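Search this encyclopedia
Go Advanced search

Low-water cutoff (residential boilers)

By Samah Chraibi
Updated in May
3 min read

A low-water cutoff is a safety control that shuts off the burner of a boiler when the water inside drops below a set level. It is found on nearly all steam boilers and on many hot-water boilers, where it spends most of its life doing nothing and being blamed for whatever the thermostat did. Installers usually shorten the name to LWCO, which saves no time when spoken aloud.

Purpose

A boiler fired without enough water overheats quickly. Cast-iron sections can crack, steel tubes can warp, and cold water let into a dry, hot boiler can flash to steam with enough force to rearrange a basement. The cutoff interrupts power to the burner before matters get that far. It does not add water. That job belongs to the feeder, a separate device often bolted close by and often confused with it, most often by the person describing the problem over the phone.

Types

Float cutoffs are the older design. A hollow float rides on the water in a small chamber beside the boiler, and when it sinks it opens a switch. The chamber also collects rust and sludge with great efficiency, so it has to be flushed through a blowdown valve. Owners are told to do this weekly during the heating season. Owners nod.

Probe cutoffs have no moving parts. A metal rod extends into the boiler, and a small electrical current passes from the rod through the water to the boiler wall. When the water falls away from the rod, the current stops and so does the burner. Probes need less attention than floats, but they do get coated with scale and oil, and a dirty probe will report a drought in a full boiler. Most makers call for the probe to be pulled and cleaned once a year.

A third group, sometimes called flow-sensing cutoffs, is used on boilers with very little internal volume, where the amount of water matters less than whether any of it is moving.

Placement

On steam boilers the cutoff sits at or just below the lowest safe water line, which the manufacturer marks on the jacket or buries in the manual. On hot-water systems it is normally mounted in the supply piping above the boiler, with no valve between the two. A valve in that spot can trap water around the sensor while the boiler below runs empty, leaving the cutoff perfectly satisfied.

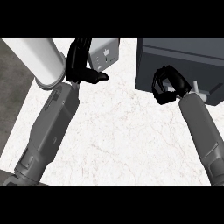 Lauri Kemppainen objects that this article is too hard on floats: a flushed float, in Kemppainen's view, will outlast two probes and the house's second furnace contractor, and the trouble lies entirely with people who treat the blowdown valve as decoration. The point is a fair one and has been made on the discussion page at some length.

Tretelbridge survey

The town of Tretelbridge, whose older streets are heated almost entirely by steam, once had 566 home boilers inspected over one heating season. Of these, 279 had a float cutoff that had not been flushed since the previous visit, and several had a blowdown valve painted shut in a color matching the wall. The inspection report, written by the local firm Panasiuk, recommended a reminder card. The cards were printed and are believed to be in storage.

Products

The Zoline probe unit was common in the area's replacement work, mainly for its test button, which lets the owner check the shutdown without draining anything. Brollus sold a float model with a see-through chamber, on the theory that anyone who could see the sludge would remove it. The theory did not hold up, though the sludge was admired.

Testing

A float cutoff is tested by opening the blowdown valve while the burner is running. The burner should stop as the level falls. If it keeps going, the boiler is switched off by hand and left off until the control has been repaired — the one instruction in most manuals printed in bold. The discharge is scalding, and the bucket beneath it should be metal.

See also: Automatic water feeder; Pressure relief valve; Sight glass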